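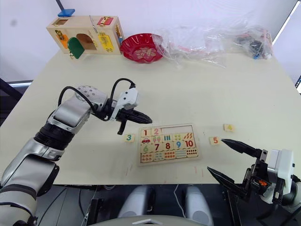

Cell 2, number board task: both arms over the table, tiles 3, 4 and 5 outside the board.

DELO WORKSHOP — BENCH CELL INSPECTION CHECKLIST
Two-arm tabletop cells, small part handling

Cell inspected: 2
Task set: number-matching board
Inspection type: quarterly, January
Inspector: Nest Rosser
Cell lead: Chidubem Chukwu
Second signatory: Merle Paewai
Form reference: 1294

Key to results: P = pass. C = pass with comment. F = fail, cell not to run until cleared. N/A = does not apply to this cell.

This form is to be completed at the cell and not from memory. Every result of C or F must carry a comment. Results from the previous quarter may be read beforehand but are not to be copied forward. Comments remain on the sheet after the action has been closed.

Section A. Before entering the cell

A1. Permit board shows the name of the person in charge of the cell. P

A2. Both arms held in the stopped state, and the stop confirmed at the controller by the inspector in person. P

A3. Emergency stop at the operator's position tested with the arms moving at reduced speed. Both arms must stop from a single press. P
Comment: Tested three times. Both arms stopped on each press.

A4. Second emergency stop, on the far side of the cell, tested in the same way. C
Comment: The button works. The label beside it has worn and the word "reset" can no longer be read. Mr Chukwu to replace the label. The button itself need not be changed.

A5. Reset does not restart motion. A separate start command must be needed. P

A6. Floor marking complete and visible on all open sides. C
Comment: The tape has lifted at the corner nearest the stores door, over a length of 40 cm. Fresh tape to be laid once the floor has been cleaned. The same corner was reported last quarter and was repaired with an offcut, which did not hold.

Section B. Table and work area

B1. Table surface clean, level and firmly fixed. C
Comment: Fixings are sound and the table does not rock. There are faint red marks on the white top, to the left of the board and below it. They do not affect the work, but marks of this kind can confuse a position check made against a plain background. To be cleaned off before the next set-up.

B2. Only items needed for the present task are on the table. C
Comment: The number board and its three loose tiles are in use. Along the back of the table, by the wall, are a wooden latch box with a small blue block on top of it, a red plastic plate, and a crumpled clear plastic bag with small items in it. Under rule 6 of the cell rules, items for other tasks may stay on the table only when they are outside the working reach set for the day and cannot roll, slide or be drawn in. See comments 1 and 2 at the end of this form.

B3. No loose film, string, cloth or packaging on the table. F at first visit, P at second visit
Comment: The plastic bag noted at B2 is the reason for the first result. Light film can be caught by a finger or lifted by moving air. The bag was taken out of the cell and the item was passed at the second visit.

B4. Doors, lids and flaps on task items closed or held when not in use. C
Comment: The green door on the front of the latch box was hanging open. It should be shut when the box is standing by. The cell lead has added this to the set-up card.

B5. Work item placed on its set position. P
Comment: The board lies flat, near the centre of the table.

B6. Loose pieces within the pick area agreed for the task. P
Comment: The set-up card allows tiles to be placed freely on either side of the board, provided that none overlaps another and none touches the border of the tray. The tile marked 3 was to the left of the board, and those marked 5 and 4 to the right. No overlap was found.

B7. Empty places in the board match the loose pieces. P
Comment: Places for three, four and five were open and those three tiles were out. This check is to be made at every change of operator. A tile forced into a place that is already filled is the most frequent cause of a contact stop on this task.

B8. Pieces free of splinters, raised edges and loose print. P

Section C. Arms and grippers

C1. Covers and joint rings in place, with no cracks or missing fasteners. P

C2. Left arm: gripper fingers secure, not bent, and matched to each other when closed. P

C3. Right arm: gripper fingers secure, not bent, and matched to each other when closed. C
Comment: Fingers secure and straight. There is a small amount of play in the lower finger, which is within the limit given on the service sheet. To be measured again at 3000 cycles or at the next quarter, whichever comes first.

C4. Grip force set to the value on the task card and not above it. P

C5. Cables at the wrist have enough slack for the full turn of the joint, and no more than is needed. C
Comment: The black cables on the left arm stand up in loops above the wrist. They do not pull tight at any point of the turn and they did not touch the table or the other arm during the slow run. The loops are nevertheless larger than the drawing shows. Mr Polishchuk to fit a soft tie and to repeat the full turn afterwards. The tie must not be placed so that the cable bends sharply at the housing.

C6. Cables below table height are clear of feet, wheels and moving parts. C
Comment: A thin white cable runs down below the front edge of the table. It was clear of moving parts. It should be clipped to the table leg so that it remains so.

C7. No part of either arm can reach a person standing behind the floor marking. P

Section D. Two arms working over one board

D1. Shared zone set in the controller and shown on the drawing. P

D2. Only one gripper may be lowered into the shared zone at a time, unless the task card states otherwise. P
Comment: For this task the card permits both arms to wait near the board. It does not permit both to be over the tray at pick height. Tested by giving both arms a command to enter together. The right arm held back as required.

D3. Waiting height of each gripper is above the highest item on the board. P

D4. Least distance between grippers maintained through a complete run. P
Comment: A run was observed at reduced speed and a further run at working speed. The smallest distance recorded by the controller was 45 mm. The limit is 40 mm. The result is a pass, but the margin is narrow and the cell lead has been asked to move the right arm's waiting point outwards.

D5. Pieces lying close to a resting finger can be approached without a sideways push. C
Comment: The tile marked 5 was right next to the tip of the right arm's upper finger. A tile in that position may be nudged when the arm moves off. Good practice is for the arm to lift before it travels, and the task program has been checked and does lift first. Operators moving an arm by hand should do the same.

D6. Contact stop tested on each arm using the foam block. P

Section E. People and records

E1. Operators named on the training list for this cell. P

E2. No hand to enter the work area while either arm is enabled, including to straighten a tile. P
Comment: The two operators on shift were asked to state the rule and both did so correctly. Ms Lowther reports that the temptation is greatest when a tile has landed upside down. The proper course is to stop the cell, turn the tile, step back behind the marking and start again.

E3. Fault log kept up to date and initialled. C
Comment: Entries are present, although several give only the word "stopped" with no cause. An entry must state which arm, which tile or item, and what was done before restart.

E4. Task card at the cell is the current issue. P

E5. Spare pieces stored away from the cell in a closed box. N/A

General comments

1. Storage of standby items. The back of the table has come to be used as a shelf. The Gilchrist site has a separate trolley for this purpose and the inspector recommends the same arrangement here. Until a trolley is provided, not more than one standby item is to be kept on the table of Cell 2, and it is to be shown on the set-up card. The latch box may be the item retained. The plate is to go back to stores.

2. Plastic bags. No bag is to be brought past the floor marking, whether full or empty. Small items are to be emptied into a tray outside the cell first. This applies to all Delo cells and has been passed to the Wosness and Gilchrist sites.

3. Cable loops. Item C5 was also raised on Cell 1 by Mr Paewai. If the soft tie proves suitable on the left arm of Cell 2 it may be fitted elsewhere without a further request, provided that the full-turn check is made and written down each time.

4. Tile positions. There has been some discussion as to whether loose tiles should be set out at fixed points. The inspector has no objection to free placing. It is closer to the use for which the cell is intended, and the conditions in B6 are sufficient. Tiles must not, however, be placed at the very edge of the table, where a missed pick may send them to the floor.

5. Form wording. Item D3 does not say whether "highest item" includes a piece held by the other gripper. It should. The wording will be altered at the next issue.

Actions

A4, new label: Chidubem Chukwu. Before the next shift.
A6, floor tape at stores door corner: Darcy Lowther. Within two weeks.
B1, clean table top: operator on shift. Before the next set-up.
B2, plate to stores, latch box to be entered on set-up card: Chidubem Chukwu. Before the next set-up.
B3, bag removed: closed at second visit.
C3, measure finger play: Pylyp Polishchuk. At 3000 cycles or next quarter.
C5, soft tie and full-turn check: Pylyp Polishchuk. Before running at working speed.
C6, clip white cable: Pylyp Polishchuk. Together with C5.
D4, move right waiting point outwards: Chidubem Chukwu. Drawing to be reissued afterwards.
E3, reminder on fault log entries: Darcy Lowther. At the next shift meeting.

Overall result: PASS WITH COMMENTS. Cell 2 may run at reduced speed. Working speed is permitted once C5 has been signed off.

Signed: N. Rosser, inspector
Countersigned: M. Paewai
Copy to: cell file, Wosness site office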